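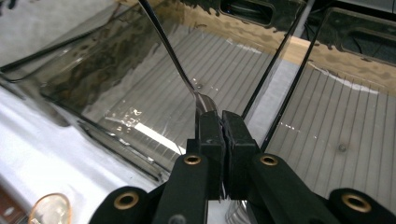

Clear plastic with a bit of a curve to it, the sort we get asked about most.

Clear Plastic Trays, Covers and Lids: Your Questions

Welcome, and thank you for stopping by the Bultthorpe Reuse Room help page. We take in household bits and pieces, sort them, and send them back out the door to people who can use them, and for whatever reason clear plastic brings in more questions than the furniture, the lamps and the kitchenware put together. Ilse Bakker used to answer them one by one on the phone (very patiently, I should say), and she finally asked me to write her answers down. I've tried to keep them in the order people tend to ask. Last updated Jan 24, 2026.

What sorts of clear plastic do you take?

Cake covers, drawer trays, shoe boxes, desk organizers, seed tray lids, display covers, the big domes that go over a cheese board, and the liners out of old vegetable drawers. If it's see-through, or was once, and it held something or covered something, we'd like to look at it. Smoky and tinted pieces are welcome too. There was a time when everybody seemed to own a smoky record player lid, and we still have people coming in hoping to find one the right size.

We don't take thin food packaging, such as berry boxes and salad tubs. They squash on the shelf and they're better off going wherever your town takes its recycling.

Does it have to be clean?

Please, if you can manage it. A wash in the sink with dish soap and warm water is plenty, and then leave it to dry on a towel. We have one small sink here and Mahfuz Mollah is usually standing at it already.

How should I wash a clear tray without scratching it?

Rinse it first, before you rub anything. Most scratches come from a bit of grit that was sitting on the plastic and got pushed around under the cloth. After the rinse, use a soft cloth or your bare hand with plenty of suds, go gently into the corners, and rinse again. Skip the green scrubbing side of the sponge, skip powder cleansers, and be careful with paper towels, which are rougher than they feel.

For curved pieces I like to follow the curve from one end to the other and not go in little circles. I can't swear that it makes a difference to the plastic, but it does make it easier to see which part you've done!

Can I put it in the dishwasher?

If the maker says so, yes, on the top rack. If there's no mark on it, wash it by hand. Older covers in particular can go cloudy or bend out of shape with the heat, and once a lid has bent it never seems to sit on its base quite the same way again.

What about window cleaner?

I'd leave it in the cupboard. Many of them have ammonia or alcohol in them, and some clear plastics will haze over or get a web of fine little cracks. Soap and water is slower, but you won't be sorry.

How can I tell whether a mark is a scratch, a crack or just a reflection?

This is a good question and I got it wrong for years. Clear plastic picks up every lamp and window in the room, so you can get a long white streak of light across a curved side, with specks of glare all around it, and be quite sure the thing is ruined. Tilt the piece slowly. A reflection slides along as you move. A scratch stays where it is, although it may brighten and fade. A crack stays too, and if you run a fingertip over it very lightly you can often feel it catch. Hold it over something dark and then over something pale, and look twice.

Brown and gray patches on a tinted piece can fool you the same way. Quite often you're looking at the table through it, or at the wall behind you.

Is there a right way to hold it?

For anything with a base, hold the base. For a large cover, use both hands, one on each side, low down where the sides are stiffest. Picking up a big thin piece by one edge puts all the weight on that little spot, and the edge is where splits like to start. A small, light tray you can pinch by the rim and nothing terrible will happen, as long as the rim is sound.

Do feel for sharp edges before you get a proper grip, though. A trimmed or broken edge can be finer than it looks, and since you can see straight through it, your eye tends to skip over it altogether.

Can I smooth a rough edge at home?

Usually. Fold a piece of fine sandpaper over, wet it, and draw it along the edge with hardly any pressure. Then wash the dust off. If a chunk is missing, or there's a crack running in from the edge, we'd ask you not to bring it in. Rokeya Sheikh checks the rims of everything that comes over the counter, and she's kind about it, but she will hand it back.

My lids have all gone yellow. Is there a cure?

Not one that I trust. Sunlight and age do it, and it goes all the way into the plastic. A yellowed box is still a perfectly good box for the garage or under a bed, so we do take them, and we put them on the lower shelves at half price.

How do I get a sticky label off?

Warm water and dish soap, and time. Lay a wet cloth over the label while you have a cup of coffee, then push at the corner with your thumb. For the glue left behind, a dab of cooking oil rubbed in with a fingertip works nicely on most things - wash it off well afterward. Please don't use a knife or a razor blade. Nail polish remover is even worse and can melt the surface.

What's the best way to stack trays so they don't get stuck?

Put a sheet of paper or a thin cloth between them, and don't press down. Trays with sloping sides will slide together very snugly, and if there's a drop of water in between they can hold on like anything. If two have already stuck, run cool water into the top one and stand the bottom one in warm water for a minute or two, then twist a little. Don't pry at them with a spoon handle!

How should I pack things for drop-off?

In a box with some give around the sides. Towels, old T-shirts and crumpled newspaper are all fine, and we'll gladly give the towels back if you tell us. Stand tall covers upright the way they'd sit on a table, and put nothing heavy inside them. If you tape a lid to its base, use one small piece of painter's tape, because packing tape can leave a terrible mess on the plastic. Loose lids can go in a separate bag with a note saying what they belong to.

How much do you charge?

Small trays and organizers are 200 cents, which is Ilse's joke on the shelf label and means two dollars. Large covers are priced one at a time. Drop-offs cost nothing.

Can you find me a lid for a tray I already have?

We can try. Write down the length and width across the outside of the rim, in millimeters if possible, and hand it in at the counter. Inches are fine too, but a lid that's off by a hair won't close, and millimeters save a lot of squinting. Kavinda Gazi keeps the wish book. The entry he's had the longest is for a tray 289 by 201, with rounded corners, so if you have a lid like that sitting at the back of a closet, please do think of us.

I only have one lid and no tray. Is it worth bringing?

Yes! Single lids make good saucers for plant pots, and the shallow ones are handy in a drawer for screws and buttons. Waraporn Noiphan turns the deeper ones over seedlings on her windowsill, propped up on one side for air, and she's had very nice basil that way.

When is the quietest time to come?

Mornings, as soon as the door is open. We close for two weeks in August, so please don't leave boxes on the step then. The sun comes straight onto it in the afternoon and it's hard on plastic.

Still stuck on something? Come and ask at the counter, and bring the piece along if it fits in a bag.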